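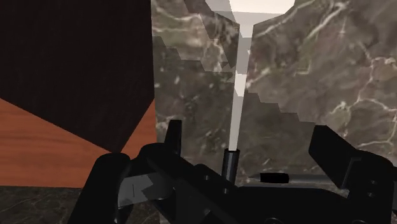

Figure 1. Black gripper, close view (computer rendering).

Weight Loss in Table Tomatoes Stored on Stone and in the Refrigerator
Gisela Gerlach
Food Science Project, Plulov

1. Purpose

Ripe tomatoes lose water through the stem scar more than through the skin. Storage advice for households usually covers flavor and says little about weight. This project compared the weight loss of ripe tomatoes kept on a kitchen counter with that of tomatoes kept in a refrigerator, and tested whether placing the fruit stem side down changes the result.

2. Materials

The fruit was the Wadeo variety, bought in November from a grower in Skasitz. Tomatoes with split skin or a loose stem were rejected. The accepted fruit was divided into two lots with a starting weight of 533 g each. Temperature and humidity were recorded with a Sowerby logger, moved to a fresh battery before the run. The kitchen scale reads to 1 g, so each lot was weighed as a whole and single-fruit figures are not given.

3. Method

One lot was placed on a bare stone counter away from the stove and out of direct sun. The other was placed on the middle shelf of the refrigerator, uncovered. In each lot, half the fruit was set stem side down and the other half stem side up. The fruit was not washed, because surface water would have affected the first weighing. Both lots were weighed every morning at 9:00 for 10 days. The refrigerator lot was wiped with a dry paper towel before weighing if condensation was present. 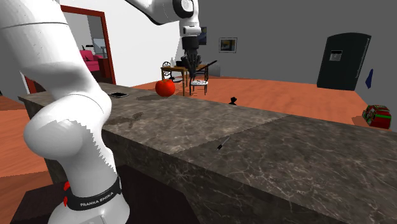 4. Results

The counter lot lost weight every day, and the loss was greater toward the end of the run. The refrigerator lot lost less in total. Most of its loss fell in the first days, when the fruit was still cooling. Wrinkling near the stem was noted on the counter fruit set stem side up. The logger stored 2,334 readings over the run. Humidity on the counter dropped each evening when the heating came on.

5. Sources of Error

The scale resolution is coarse compared with the daily change. The stem position groups were not weighed separately, so the effect of position rests on appearance alone. The refrigerator door was opened for normal household use and this was not logged.

6. Further Work

A repeat should use a scale reading to 0.1 g and separate trays for each stem position. A third lot with tape over the stem scar would show how much water leaves by that route.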